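Granström Institute of Technology will open a joint engineering diploma with its partner campus in Emilholm next fall, the institute announced Thursday. Students who complete the program will receive one diploma recognized by both schools, along with the professional title of engineer.

The program combines two years of general science with three years of specialized study. The final year includes a paid placement of at least 6 months with an employer. Granström received 1,274 applications for its existing engineering tracks this year, and the joint diploma will be open to applicants from all 8 of its departments. 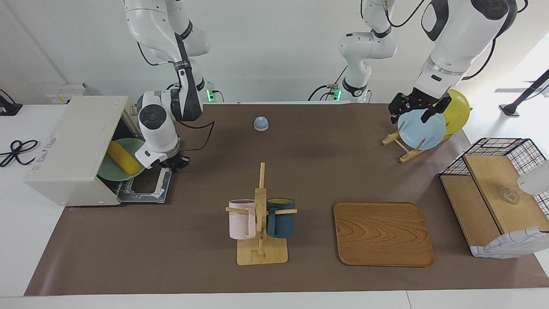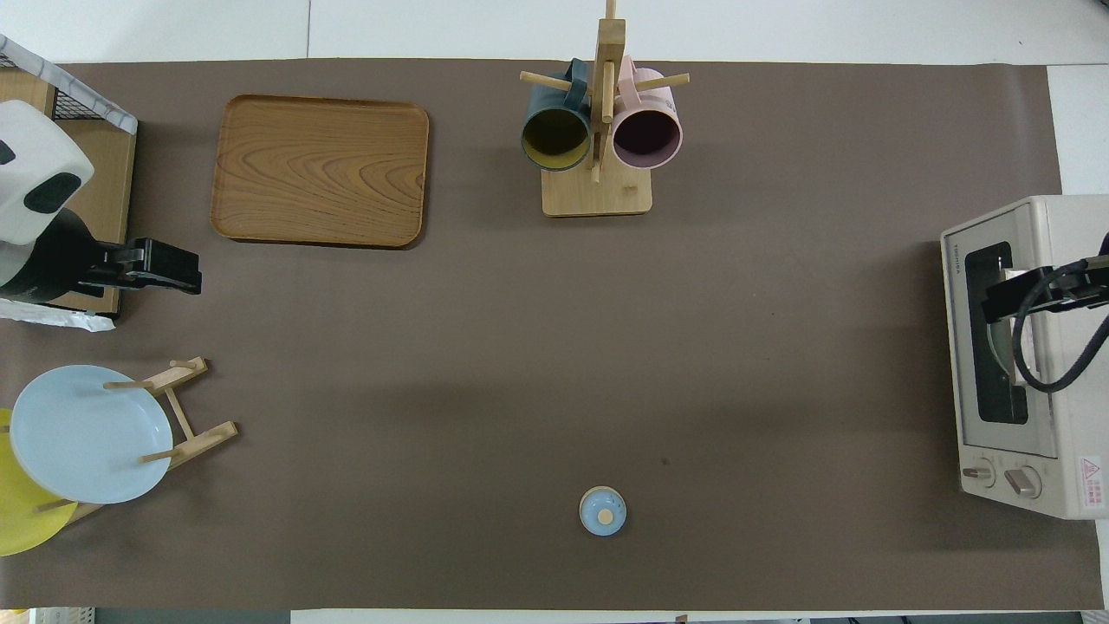

Admission will be based on school records and an interview, with no separate written entrance test. "We want students who can explain how they reached an answer," said Tadhg Brophy, director of studies. Interview panels will ask applicants to talk through a practical problem drawn from daily life. Topics may include how a plate should be held upright in a wire dish rack, or how two mugs can hang from the pegs of a wooden mug tree without tipping it. Applicants will not need prior coursework in mechanics to respond.

Teaching will be in English at both sites. Students will spend their third year in Emilholm and may return to Granström or remain there for the fourth. Credits earned at either campus will count in full toward the diploma.

Vivum, the institute's housing office, will reserve rooms for first-year students in the Tulholm residence. Applications for the joint diploma open in February, and applicants will be notified of interview times by email. The first group will be taught by 7 full-time faculty members.

Contact Admissions | Copyright Granström Institute of Technology | Back to top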